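Desk notes: keeping a shared table in order

December 2020

The large table in the Hevia room has been cleared, measured and set up again. It had been carrying most of the building's loose paper since October, and the last person to need the whole surface spent longer moving folders than working. What follows is a record of the arrangement now in use, for anyone who wants to repeat it at home or in one of the other rooms.

Books come first. A row of books on a bare table needs a weight at each end, and every time one is taken out the rest slide down. A slotted rack avoids this. Each book has a divider on both sides and can be lifted out without disturbing its neighbour. The slots should be a little wider than the thickest spine they have to take; if the fit is tight, the cover catches on the divider and the corners wear. A slight lean does no harm. A steep lean over several months will pull the pages away from the spine — large hardbacks are the worst for this. 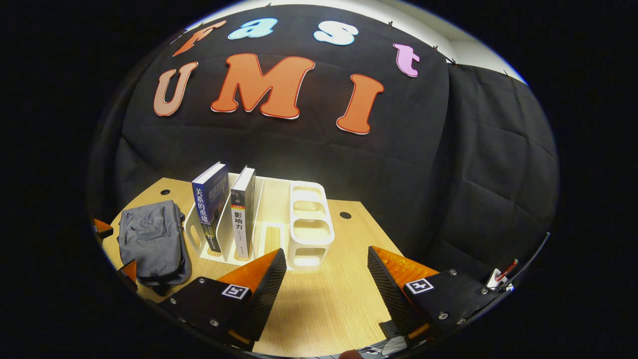
Cable holes should be settled before anything else is put down. Once a rack or a box has been stood over one, it tends to stay there, and the leads end up hanging over the front edge instead. Set each item down beside the hole and leave the opening clear, with enough room for a plug to pass through. On our table the book rack stands just to the right of the back left hole, and the white holder is next to the one towards the back right, so both can still be used. Run the lead up from underneath, plug first, and leave slack below the table.

Lok-yiu Kan tested two kinds of cable clip for the underside. The Vurix clip is screwed in and holds firmly, but it has to be opened with both hands. The Cusent clip is stuck on and can be opened with one. Two of the Cusent clips dropped off within 7 days where the surface had not been wiped down first. Those fixed to a clean surface have stayed up. We have kept the Vurix for leads that never move and the Cusent for chargers.

Fabric hung behind a table should be clipped along its top edge at even spacing. We use one clip every 30 cm. Wider gaps let the cloth sag between the clips, and thick material will bulge forward whatever is done. Brush it downwards before attaching anything to it.

The remaining paper has gone into the Wu cabinet in the corridor, second drawer. Please return borrowed books to the slot they came from. Spare clips of both kinds are in the same drawer, in a labelled envelope.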